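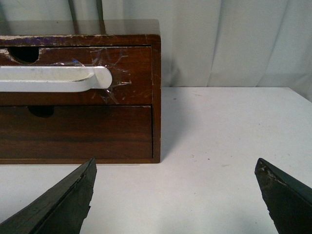
lowertierstorage wrote:
With respect, I would advise against sanding the top panel at all. Where veneer has already flaked from a front edge, the remaining material beside it is seldom well bonded, and abrasion will lift more of it. The correct order of work is to secure what is left and only then to consider colour.

Registered member, 938 posts

Kutwood_Reader wrote:
I am grateful for the reply. For the benefit of members who did not see my first enquiry, the unit is a small two-drawer desktop cabinet by Climevier, dark brown, in daily use in our records office. The top surface remains glossy. The damage is confined to the front edge, where the pale material shows through in patches, and there are bluish-purple scuffs along the same edge. My questions were as follows.

1. May the edge be repaired without refinishing the whole top?
2. How should clear adhesive tape be removed from the upper drawer front? It was applied by a previous user of the office near the end of the white handle, and I do not wish to take the finish away with it.

beechandbrass wrote:
On the second point, please proceed with warmth. A hairdryer on its lowest setting, held at a hand's width, will soften most office tape within a minute or so. Peel slowly and keep the tape folded back close to the surface. Any residue may be treated with a little white spirit on a cotton cloth, tested first on a part of the cabinet which is not normally seen.

I do not agree with the previous member as regards sanding. A light pass with 1000 grit, confined to the bare patches, does no harm and gives the filler something to hold.

lowertierstorage wrote:
The difficulty is confining it. On an edge of that width the paper will invariably run on to sound veneer. I have seen tops spoiled in this manner, and I would ask that members consider the age of the piece before recommending abrasives of any grade.

beechandbrass wrote:
Masking tape on either side is the usual precaution. I would add that nobody has proposed 120 grit.

Moderator (Furniture Care) wrote:
Members are reminded to keep replies to the question as put. Both methods are permitted under the section guidance and the enquirer may choose between them.

oakham_annexe wrote:
May I suggest a third course. Our department had the same trouble with three cabinets and dealt with it by means of a hard wax filler from Beva, in two shades of brown, melted in and levelled with a plastic card. No sanding was carried out. A matching touch-up pen was then drawn along the edge to suggest the grain. The result is not invisible — it was never intended to be — but it has stood up well to use since March.

Please be aware that wax will not take a water-based varnish afterwards. If you intend to varnish, the filler must be of another kind.

Kutwood_Reader wrote:
That is most helpful, and varnish is not intended. Would the same wax be suitable for the light scratches on the upper drawer front, to the right of the tape?

oakham_annexe wrote:
For light scratches I would use the pen only, or a tinted polish. Wax sits proud on a shallow mark and collects dust.

lowertierstorage wrote:
I concur with the above. The handle, incidentally, should be wiped with a damp cloth and mild soap before anything else is attempted, in order that grey marks are not carried across to the wood.

beechandbrass wrote:
Should a polish be required, Lambrechts supply a dark brown one which I have found satisfactory. I would finish with 3000 grit on the glossy top if any haze remains, although I anticipate an objection.

lowertierstorage wrote:
The objection is noted as made.

Kutwood_Reader wrote:
I shall begin with the tape and the handle, and obtain the wax in the meantime. The scuffs will be tried with white spirit once the tape residue has been dealt with. I will report to the thread when the edge has been filled.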